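Fold the small stuff

I will say it plainly. Fold the dishcloths. Fold the napkins, the hand towels, the little squares that live under the sink. I know the fashion is against me. Every tidy-house column I've read since January says toss them in a basket and get on with your life, life is short, a cloth is a cloth.

Wrong, I think. Or mostly wrong.

My friend Nadine Fakhoury is a basket person. Big deep one, by the stove. Needs a cloth, digs, comes up with three and a sock. Puts two back. Sock stays on the counter till supper. She timed herself once to prove folding was a waste and came out with 4 seconds a cloth. Four seconds! She thought that settled it her way. I thought it settled it mine.

People picture folding as a big production, with edges matched and corners squared like a hotel. It doesnt have to be. In half, in half again, done. A fold can be a bit crooked. The thing stacks anyway.
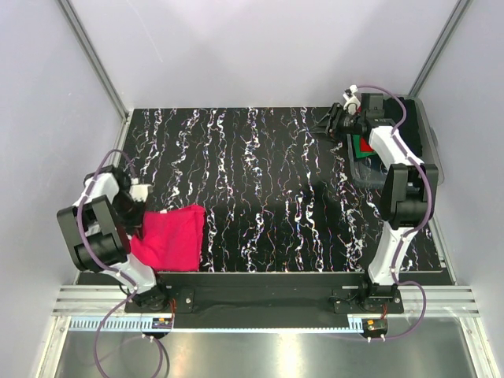

A red cloth at the front of a black, white-veined tabletop. Creased on one side and still square enough for any drawer.

And do it on a table. Not the bed, not your knee. A bed sags and the cloth sags with it, so you end up pulling at it twice. A hard flat top gives you an edge to line up against, and a bright cloth on a dark surface shows you its corners right away. I used to fold on the couch with the TV on and wonder why the pile leaned.

The other complaint is wrinkles — who cares if a dishcloth is wrinkled. Fine, I don't. Lwazi Nel, who irons his tea towels, does, and we have agreed not to discuss it. I care about the drawer closing. Mine holds two stacks side by side, folded. Stuffed in loose, the same cloths jam the runner and I'm on the floor with a butter knife.

I'll give the basket crowd rags. Rags for the car, for paint, for the dog's feet, throw those anywhere you like. Nobody needs a folded rag. But a cloth that touches teh plates gets its four seconds in my house, and the kids can do it while the kettle boils. Mine do. Badly, most nights, and the drawer still shuts.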